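Notes on Service Subscriptions
Filed under: Product Reviews, Automation
Posted 25th July

This entry continues the review of bench automation packages begun in the spring. The package under consideration is the Narkness tabletop kit, supplied by Prunar and sold with a yearly support plan.
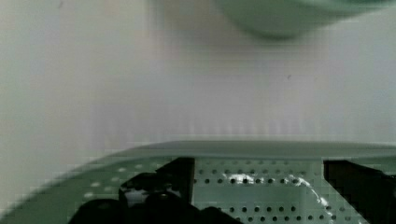
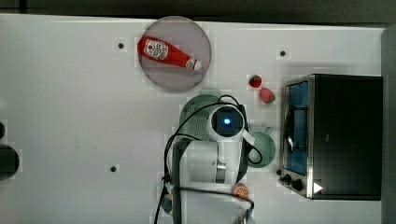 Kitchen items at the bench.

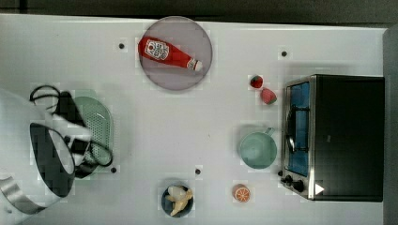
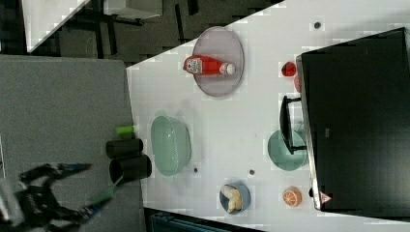 The Narkness kit is offered in two versions. The first is the arm and gripper alone, at a listed price of 1844 dollars. The second, at an additional 557 dollars, includes the support plan, the task library and one remote setup session. The author purchased the second version from the regional dealer, Vullcombe, and has had no commercial relationship with either company before or after that purchase. The task library is the part of the offer that deserves the closest attention. It is divided into household, packing and sorting groups, and the household group is the one most buyers will open first. Items of the kind set out on the table, such as the colander, the ketchup bottle on its plate and the strawberries, are a fair test of it, as they differ a great deal in size and shape. A library that is limited to blocks and cups tells a buyer very little about daily use. Prunar's household group covers bottles, bowls and plates in full. Soft fruit is listed as supported, but the entry is short and refers the reader to a separate guide that was not in the download at the time of writing.

Setup instructions are supplied as a printed booklet and as a file. The two do not agree on every point. The booklet gives an older order for the calibration steps, and a buyer who follows it will be asked to repeat them. Vullcombe confirmed by e-mail that the file is the current version and that a corrected booklet is expected in August. The remote session was punctual and courteous, and it resolved a question about cable routing that neither document addresses.

The terms of the support plan should be read with care. Replacement of gripper fingers is covered. Replacement of cables is covered once in each plan year, and further cables are charged at the parts rate. Response time is stated as up to 2 working days. The two requests submitted for this review were answered within that period, although the second reply repeated the first and a further message was needed. The plan renews automatically unless it is canceled in writing, and the cancellation form is on the dealer's site and is missing from the account page.

Comparison with the Mugo kit, reviewed here previously, is difficult. Mugo is sold at 1465 dollars and has no support plan of any kind. Its documents are better organized and its software is easier to install. Its task library is small, and additions must be purchased one at a time. A workshop or classroom with an experienced operator may find the Mugo kit sufficient. A first-time buyer is advised to consider the Narkness kit with the plan, and to request the current setup file from the dealer before opening the box.

The separate guide to soft items has been requested. A supplement to this review will be posted when it arrives.

Comments are open to registered readers.
Previous entry: Warranty Language in Small Automation Products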